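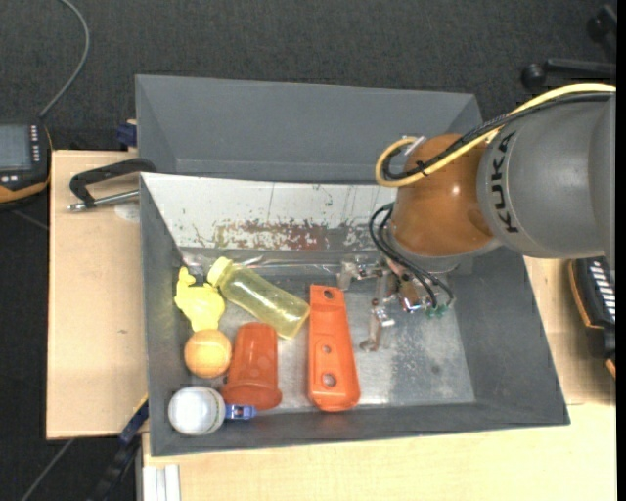 Zahira Liew would never throw out a bin over a few scratches. Paint comes off, she told me on a Wednesday at the Hallside packing shop, and the bin goes on holding parts the way it did before.

She has 30 of them to look after, in two sizes, and she keeps a notebook on each. Paint gets a line in the book. A bent rim gets a phone call.

Most of the wear is on the walls and the floor. Parts slide down a sloping side and land on the same few square inches all day, so the paint chips there first and then rubs away in a patch. A metal floor just scuffs. Liew runs her palm over it once a week, feeling for burrs – a raised edge can mark a part or cut a finger.

Nabil Twal buys for the shop and sees it differently. He would repaint every 4 months and be done with it. The last round was done at Malari and came back in March, with fresh coats on the inside panels. By summer the same spots were showing again.

A new bin from Daher costs more than the repair, and it has to be measured against the old ones before it goes into use. Twal has ordered one anyway, in dark grey. Liew has already given it a page in the notebook, number 2197, with the first line left blank.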